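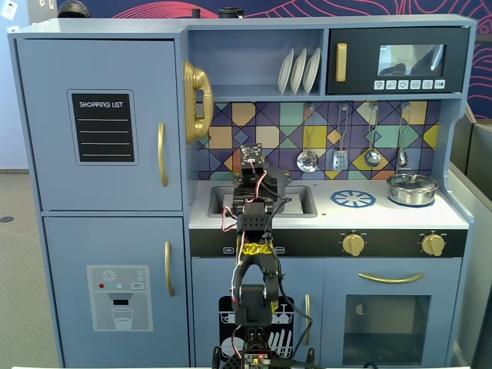 Larysa Bondarchuk asks whether the straps can be fitted before the unit has been levelled. They cannot. A strap tensioned on an unlevelled unit goes slack when the feet are adjusted, and the whole procedure in 4.3 must then be repeated.

4. Fixing the Cirkano wall restraint

This section applies to free-standing children's furniture: bookcases, play units, toy storage and low wardrobes. It does not apply to cots, or to any furniture on castors. For castor units see section 6.

4.1 Before you start

Check the contents of the kit against the packing slip. Each kit contains two straps, two wall plates, two furniture plates, the furniture screws and a drilling template. Wall screws and plugs are not supplied. The correct type depends on the wall.

You will also need a drill, a spirit level, a pencil, a cross-head screwdriver and a pipe and cable detector.

Caution: Do not use adhesive pads in place of screws at either end of the strap. The rated load does not apply to a strap held by adhesive.

Caution: Keep children out of the room until step 9 of section 4.3 is complete.

4.2 Choosing the fixing point

Solid brick or block: use a masonry plug of the size printed on the template. Drill into the brick, clear of the mortar joint.

Plasterboard on studs: fix into the stud with a wood screw. If the studs do not line up with the unit, fit a timber batten across two studs and fix the wall plates to the batten.

Plasterboard with no stud or batten: not permitted for this kit.

Skirting boards hold many units away from the wall. The strap will bridge a gap of up to 200 mm. For a larger gap, fit a spacer block behind the unit or order the long strap, part number 437.

Note: Where the back panel of the unit is thin hardboard, do not fix the furniture plate to it. Fix to the top rail or to a side panel. The supplied screws need a panel at least 15 mm thick.
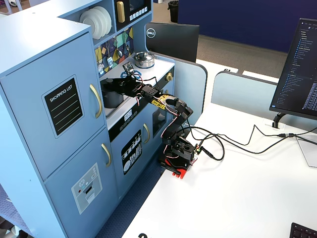

Citier, March

Amendment to section 4.3. The tensioning step has been moved to follow the level check. Earlier printings placed it before. Discard any loose sheet marked Bindia, as the template dimensions on it refer to the previous wall plate.

4.3 Fitting the straps

1. Empty the unit. Remove loose shelves and anything standing on top.

2. Move the unit to its final position. On carpet, leave it standing for one hour so that the pile can settle under the feet.

3. Place the level on top of the unit, first side to side and then front to back. Adjust the feet until both readings are true. If the unit has no adjustable feet, use hard plastic packers. Do not use folded card.

4. Mark the position of the two furniture plates. They must be 247 mm apart or more, measured between centres, and as near to the top of the unit as the panel allows.

5. Transfer the marks to the wall. The wall plate must sit level with the furniture plate or slightly below it.

6. Pass the detector over each mark. If it signals, move both plates sideways by the same amount and test again.

7. Move the unit clear. Drill the wall, insert the plugs and fix the wall plates. Fix the furniture plates. Tighten by hand for the last turn.

8. Return the unit to its position and repeat the level check in step 3.

9. Thread each strap through its wall plate and buckle. Pull until the slack is gone, then close the buckle. The unit should not be drawn back off its front feet.

10. Trim the free end of the strap to leave roughly 2 cm beyond the buckle.

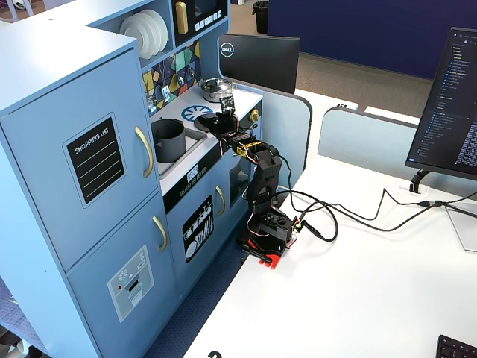
Wálter Paucar reports that his straps had loosened within a few weeks on a thick carpet, although the buckles were still closed. In such cases carry out the first check in 4.4 early, and then repeat it monthly until no further slack is found.

4.4 Checking and maintenance

Check the straps three months after fitting and every six months from then on. Check them again after the unit has been moved, after the floor covering has been changed, and after any decorating behind the unit.

Pull the top of the unit forward with one hand. Slight movement is acceptable. If the front edge can be tipped far enough for the back feet to lift, retension both straps.

Replace a strap if the webbing is frayed, stiff or marked with paint. Paint hides damage to the weave. Straps are sold in pairs and must be replaced in pairs.

Wipe the buckles with a dry cloth. Do not oil them.

4.5 Removing the restraint

Empty the unit before opening either buckle. Lift the buckle tab and draw the strap out towards you. The wall plates may be left in place if the unit is to be returned to the same position. Otherwise remove them and fill the holes.

Spare straps and templates are available from Alhassan. Quote the number stamped on the wall plate.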